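Odds and Ends from the Workshop Room
Posted 29 Dec 2022 by Hina Chaudhry

Well, the year is nearly over, and I finally sat down with a pot of tea to put up a little gallery page for everybody who has been asking how things are coming along at Prydderch. It took me most of an afternoon, mostly because I kept stopping to answer the door (three deliveries, all for next door!).

For those of you who are new, Prydderch is our shared room at the end of the second floor, number 142, and we have had the use of it for 14 months now. We moved over from the old Zultura building with far too many boxes, and I am happy to say that most of those have been unpacked, even the one marked "misc" that we all kept walking past. The tables went in first, then the shelves, and then came a very long talk about where the kettle should live. 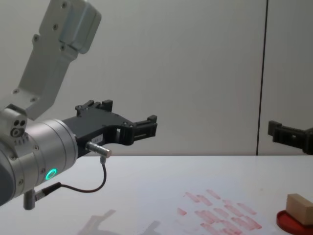
Over by the wall, with the little green ring lit up and the black gripper reaching out above the table.

I do love the quiet days in here, when the hallway is empty and you can get on with sorting screws into jars and finding a proper home for every last cable. We still need better hooks behind the door, and if anyone has a spare desk lamp they no longer want, please think of us!

More pictures will go up in January, once the Plesetti shelves arrive and I have had a chance to label the drawers. Until then, do stop by if you are in the building. The door sticks a bit in cold weather, so give it a good push.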